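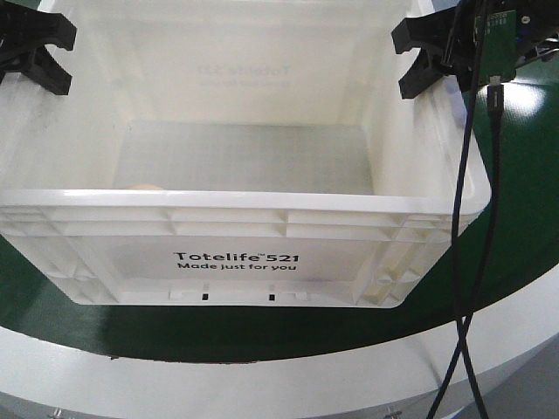 How long before a house move should you start on the loft?
Two months if you've been in the place a while. I gave it three weeks and was still passing things down the ladder at 10 at night.

We'd been in the Rereck house nine years. The loft was the only part of it we never sorted. Things went up when we didn't want to decide about them and stayed there.

First job was getting a price. Maurya came out in March and quoted £582 for the van and two people, loft included if everything was brought down to the landing first. Read that bit of the quote. I missed it the first time.

I worked from the hatch towards the back wall. Anything near the hatch had been used in the last year or so. Past the water tank it was school reports, a carpet offcut and the instructions for a fridge we no longer have.

Paper is what takes the time. I read far too much of it. In the end I gave myself an hour each evening and put whatever was left back in the pile for the next day.

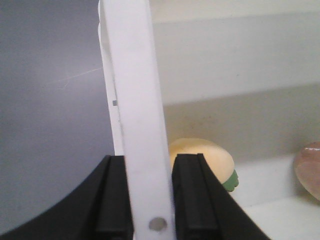

White plastic strip with a round hole through it.

Put the heavy stuff in small boxes. I know everyone says it. I still filled a big one with books and had to empty it again at the top of the ladder.

Cardboard that has been in a loft for years goes soft at the bottom. Hold it underneath. I lost a set of bowls finding that out.

Label the side as well as the top. Once they're stacked in the new hall you can't see the tops. Room first, then what's in it: "back bedroom, bedding" will do.
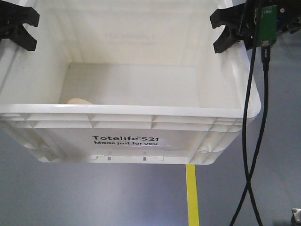
Abhishek Pant replied that I should have rung the charity shop before loading the car, as theirs stops taking donations by mid-afternoon. Same with ours. I drove there and back with a boot full of curtains.

The tip at Stemance needs a booking now and they do check the number plate. Old paint has to be dried out before they'll have it, so open the tins early if you've got any.
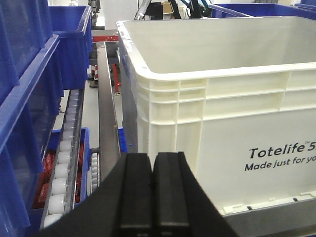

Is it worth paying for storage between the two houses?
Only if the dates really don't meet. Ours were four days apart and my sister's garage did the job.

We're in Ilum now. The loft here has no boards and no light, and I've told everyone it's staying empty until the autumn. The Christmas tree is in the airing cupboard for the time being.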